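Topics > Household automation > Laundry > Folding

Laundry folding by machine is the sorting, flattening and folding of clean clothes without human hands. It is among the household chores that machines do least well. Washing and drying have been automatic in most homes for decades, while folding is still done by hand almost everywhere.
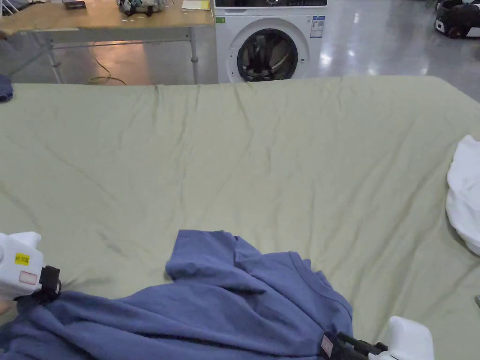 DIFFICULTIES

Cloth has no fixed shape. A crumpled T-shirt hides its own hem and sleeves, and a machine has to find two useful points before it can lift and spread the garment. Pinching grippers often pick up two layers at once, or a fold in the sheet underneath.

Mixed loads are harder still — jeans are stiff and heavy, socks are small, and knitwear stretches when pulled. A method that suits one may fail on the next. 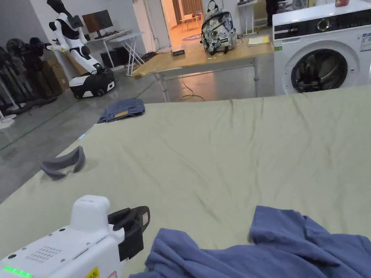 Speed is the other limit. In trials at Irkudum, written up by Lensa Alemneh in July, a two-armed machine took 112 seconds to fold one shirt and finished 19 shirts out of 25. Towels went better. Jeans had to be laid flat by a person first.

The Prandine cabinet folder, sold to small laundries, is quicker, but each item must be clipped in by hand and it will not take socks. Toltus has announced a home model and has given no price.

See also: Ironing machines; Bed making; Dishwasher loading

Last edited 14 June 2019

Comments

Gemechu Assefa: Does the shirt figure include picking it out of the heap? I think that was timed separately.

mekonnen_k: We had a Prandine at work. Fine for shirts, hopeless with fitted sheets.

pegbag36: Still quicker than my son.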